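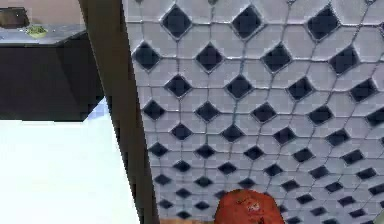

November, Thursday
Csenge Sárközi

Okay, so the on-board announcement thing on the Bakos line. I've been putting off writing this up all week because my bench notes are a disgrace, but if I leave it any longer I won't be able to read them myself.

Background for anyone picking this up cold: the next-stop announcements on the Bakos line trams have been firing late. Not wildly late, just late enough that the doors are already opening when the voice says you're approaching the stop. Drivers have been logging it for ages and it kept getting closed as "GPS, known issue". Isa finally reopened the ticket and stuck it on our bench with a coffee ring on the printout, so here we are.

First thing I did was pull the event log off the spare announcement controller (the Rodska unit, the one with the cracked bezel, it's on the lower shelf if you want it). It replays a recorded run quite happily if you feed it the odometer pulses and the position feed together. What it does NOT like is being fed one without the other, and it won't tell you so. It just sits there looking healthy. I lost most of the morning to that. If the green light's on and nothing's being announced, check the pulse lead before you do anything clever.

Once it was talking I ran the whole line end to end, outbound, with the recorded data from the depot. Every street-level stop came up fine. Lovely, actually on time, nice clear voice, no complaints. Then it goes under the rail bridge at Zendberg and everything after that is late, all the way to the terminus. It never catches up! So whatever goes wrong goes wrong under that bridge and then just stays wrong.

My first theory was that we lose the satellite fix under there and the controller is slow to pick it up again. Sounds sensible, and it's what everyone has been saying. But I went through the position feed by hand and the fix is back almost as soon as the tram's out the other side. Good fix too. The controller just doesn't seem to believe it.

Second theory, which I like a lot better: when it drops the fix it switches over to counting wheel pulses, which is the right thing to do, and then it never switches back. It carries on happily counting wheels until the end of the run. And if the wheel size in the config is a bit off, every stop after that drifts further.

So I looked at the config, and guess what, it's still set to the as-new wheel diameter. These wheels get turned on the lathe and they wear, so they shrink. A smaller wheel turns more often for the same distance though, so the controller should think it's travelled FURTHER than it has, and announce early. I drew this out on the whiteboard twice and it comes out early both times. We are seeing late. Bother.

Had a long lunch and a grumble about it with Isa, who asked whether the pulses were all being counted. Fair question. Put the scope on the pulse input and replayed the section past Zendberg again, and there it is: at anything over a crawl we're dropping pulses. The edges are mushy as anything by the time they get to the board. On the street sections it doesn't matter because the satellite position wins and the pulses are only along for the ride. Once it's stuck on wheel counting, it matters a lot.

So I think there are 2 faults, and the wheel diameter is partly hiding one of them, which would explain why people have been chasing this in circles:

- controller doesn't go back to satellite position after a dropout
- pulse input misses counts at speed

And the diameter setting wants fixing as well, but please please don't fix that one on its own, because by my reckoning the announcements will get even later and we'll hear about it from every driver on the line.

Tried swapping the pulse lead for the short shielded one from the drawer. Better edges, still a few missing. Tried it with the pull-up resistor changed for a smaller value and that cleaned it up properly, at least on the bench. I ran the Zendberg section over and over while I was tidying up and didn't see it miss one. That's a bench with a tidy little supply and no traction motors next door, mind you, so I'm not calling it done.

The failure to switch back is a software thing and I can't touch it from here. There's a setting called "reacquire hold" that isn't in our copy of the manual, and it's set to zero. I had assumed zero meant no hold, as in go straight back. I've now got a nasty feeling zero means never. Changed it to 2 on the spare and replayed the run: it picked up satellite position again just past the bridge and the rest of the stops came out on time. I don't know what the units are. Seconds? Stops? Number of good fixes? Could someone with a login for the supplier portal please find out before we go putting it on a real tram.

Other bits while I remember:

The inbound recording is no good, the position feed stops partway along. I've asked the depot for another one. Until it turns up, everything above is outbound only, and I'd quite like to see inbound because the approach to the bridge is on a curve and the tram's going slower there.

The stop display (the LED one, not the voice) takes its cue from the same message, so it's late as well. I'd been treating that as a separate fault. It isn't, so I've merged the tickets. Sorry to whoever had the other one and had started on it.

The volume on the spare unit is set for a full tram at peak hour. In a small workshop with the door shut it is LOUD. I've put a bit of foam over the speaker and some tape, leave it there please, everyone in the next room can now recite the entire Bakos line in order and they've asked me nicely to stop.

The scope probe with the yellow band has a dodgy ground clip. I've bent it back but it's on the way out.

Next up: get the meaning of that setting, get a decent inbound recording, then ask the depot if we can ride along on one tram with the new resistor fitted and the laptop plugged in. Isa reckons an evening run would be easiest, once the school crowd's gone home. I've left the controller powered down with the modified board in it, and the original resistor is taped inside the lid.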